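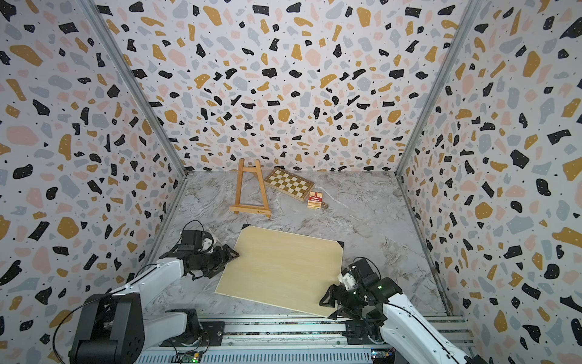

Herollow Terrazzo Peel-and-Stick: Is It Worth the Money?

I don't trust wallpaper that promises to go up in an afternoon. The Herollow listing says "no tools, no mess, no experience," and it has 508 reviews, most of them written by people who had clearly just opened the box. I wanted to know what it looks like after a summer of steam and cooking grease, so I put it up behind my stove in July and waited.

The good part first. The print is decent. White ground, flecks in black, mustard, pale pink and a grayish blue, and the repeat is long enough that my eye doesn't catch it. Clameck's version looks like confetti next to it.

Now the glue. It grabs hard on gloss paint and hardly at all on matte – the instructions mention this in tiny type on the inside of the tube. Two seams behind the kettle lifted within 5 weeks. I pressed them down and they lifted again. "Repositionable" is also a stretch. I moved one strip twice and the corner stayed curled.
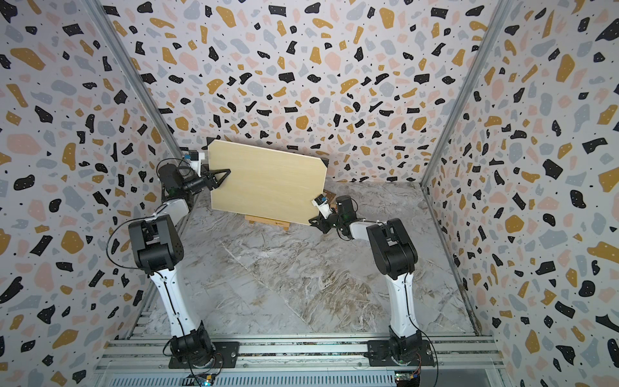

Terrazzo pattern with a light-wood board leaning upright.

Price

I paid 151 for enough to do one wall and a bit of the next, with no allowance for mistakes. Akano costs less and feels thinner. Pană costs more, and I can't see where the money goes.

Would I buy it again? For a closet or the back of a bookcase, maybe. For a kitchen, no – I'd get tile stickers or just paint.

3 out of 5. Buy one more roll than the calculator tells you.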